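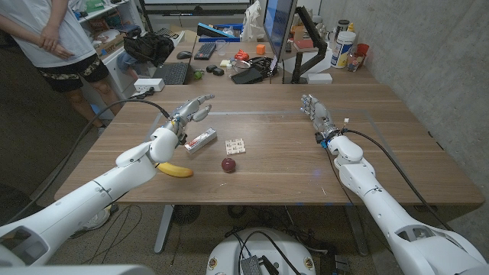
Re: How many demos before you stop adding objects?

brinulier_bench
OK so we're at 287 good demos on the two-arm setup and I'm itching to add stuff. Current set is the banana, the apple, the small white box with the red printing and the little square packet with the brown and white grid. Task is "pick up the thing I named and hand it to the other arm." My plan was to get to 800 with these and then swap in new objects 10 at a time. Is that dumb? What did you all do?

flostafan
Not dumb, but I'd swap sooner. We sat on the same few objects forever and the policy learned where they usually were. Move the banana a hand's width and it grabbed air. Are you shuffling positions between takes?

brinulier_bench
Yeah, every take, inside the rectangle of thin lines on the tabletop. I do it by hand though, so I'm sure I have habits. The apple ends up near the middle way too often.

Halfdan Kvaran
Print a list of random spots and follow it. People are terrible at random. I went back through our May data and the box was on the left in nearly all of it - my doing, I'm left-handed.

markitz_mo
Going to disagree with flostafan here. Get your 800 first. If you change objects and positions and operators all at once you'll never know which one broke it. Boring data is fine while you're still debugging the pipeline.

flostafan
Sure, if the pipeline is shaky. But then why collect 800 of anything? Do 50, train, look at it, fix it, throw the 50 away.

markitz_mo
Throwing away demos hurts my soul lol

Halfdan Kvaran
What about the second desk? With the monitor on and all that clutter behind the table, I'd want it changing between sessions too. Ours got weirdly attached to the background. The Dalsgaard set has around 4,000 takes and I still had to mix in my own because every one was shot against the same wall.

brinulier_bench
Hadn't thought about the monitor at all. It's usually just a blue glow back there. I could leave different stuff up on it I guess, and move the cups.

dexterous_dee
Question on the packet - do you keep the failed grabs? Flat things are where I get most of my misses, and I label them and keep them.

brinulier_bench
Been deleting them! Should I stop?

dexterous_dee
I would. Separate folder, don't train on them yet.

markitz_mo
Agree with dee on that one, still not with flostafan.

brinulier_bench
Fine, compromise: random spot list starting tomorrow, misses go in their own folder, same four objects until I've trained once. Will post the curves.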